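How a Newspaper Kept the Story of an Island Town

Reading time: 3 min

Old newspapers are one of the ways we find out what life was like before we were born. This page is about one newspaper, the Temgate Letter, and the port where it was printed.

Where was Temgate?

Temgate was a trading port on the island of Nalleck. Ships stopped there to load salt, rope and dried fish. Many of the people who lived in the port came from somewhere else. Some were sailors who stayed. Some ran shops or worked in the customs house, where taxes on goods were paid.

Most families on the island spoke Bako. The merchants spoke Reda, a language from the mainland. The newspaper was printed in Reda, so most of the people on Nalleck could not read it.

What was in the paper?

The Letter came out once a week and had four pages. The front page was nearly all ships: which had come in, which had left and what they carried. Page two had prices. The news was on page three, and the last page was for notices. A notice might say that a house was for rent or a goat was missing.

The paper sold for 3 pennies. At its busiest it printed 4000 copies a week, and many of those went by ship to readers on the mainland.

The year of the bank trouble

One April, the bank in Temgate closed its doors. It had lent a lot of money to shipowners who could not pay it back. People who had savings in the bank wanted their money all at once, and the bank did not have enough. When many people do this at the same time, it is called a bank run.

The Letter wrote about the bank for 10 weeks. It printed long reports on what the shipowners had lost. It said very little about the dock workers, who were not paid that month. We know about them from a different source, a set of songs in Bako that their grandchildren still sing.
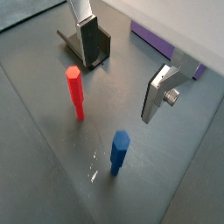
Whose side of the story?

A newspaper is written by somebody, for somebody. The editor of the Letter was a merchant's son. He wrote about the things his readers cared about. When historians read his paper, they ask who is missing from it. Then they look for letters, songs, maps and family stories to fill in the gaps.

Where are the papers now?

The town library has 1219 issues. The rest were lost in a flood or used to wrap fish. Visitors can read the surviving ones on a screen, and the ship lists have been translated into Bako.

Words to know

Customs house: a building where taxes on goods are paid.
Editor: the person who decides what goes in a newspaper.
Source: something that tells us about the past.

We use cookies to remember your reading settings. Accept / Manage choices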